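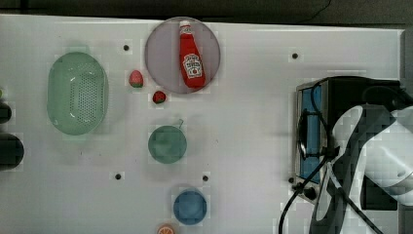
Colander, plate, cup, bowl and a couple of strawberries on the white table.

I have been sorting the kids' play kitchen in June, which is a good month for it because it's dark early and they are stuck inside anyway. It had got to the stage where the tub wouldn't close. Half of what was in there belonged to some other toy, and a good share of it belonged to my own kitchen.

My method is simple. Everything comes out, everything gets washed, and then I put it out a few pieces at a time on a plain table and decide. White is good for this. You notice grubby bits on white that you'd never see on the rug.

The colander stays. It's pale green and oval with small round holes all over, and it gets used more than anything else in the set. It has been a boat, a helmet and a bed for a plastic dog. I did think about taking it back for the real kitchen, but I have a metal one that does the job.

The big plate stays too. It's a greyish lavender colour with a thin raised rim, and it's large enough to hold a whole pretend dinner. I had the ketchup bottle lying on it when I was working out what to keep. The ketchup is popular with my youngest, who puts it on everything, including the strawberries.

There are two strawberries out at the moment and they don't match. One is pinker and the other is a deeper red. We have had more than one fruit set over the years, and I've stopped trying to keep them separate. Same with the orange slice. I used to hunt for missing pieces so I could give a set away complete, but Negin Ansari, who runs the toy library near us, told me she's happy with mixed bags as long as they're clean and nothing is cracked. That saved me a lot of crawling under the couch.

The teal cup and the blue bowl go together as far as the kids are concerned. I keep one cup and one bowl per child and that's the limit. Before this I counted 51 pieces of crockery in the tub, which is more than we own for actual people. Most of it was saucers.

For washing I use warm water and ordinary dish soap in the laundry trough. Anything with a hollow inside gets a good shake and then sits upside down on an old towel overnight. If it still sloshes in the morning it goes in the bin — I've cut one open before and I won't do that again.

Storage is seven small tubs on the bottom shelf, one type of thing in each. Fruit, veg, crockery, pots, bottles and packets, utensils, and a last one for whatever doesn't fit the others. Babita Srivastava suggested labels with drawings on them for kids who can't read yet. I did mine with a marker and sticky tape. The drawing for utensils looks like a rake but they've worked it out.

The bag for the toy library is by the front door and I'll drop it off when I next go past. Still to do are the pretend tins, which have lost most of their paper, and the till. The till needs a new battery cover and I haven't found one that fits.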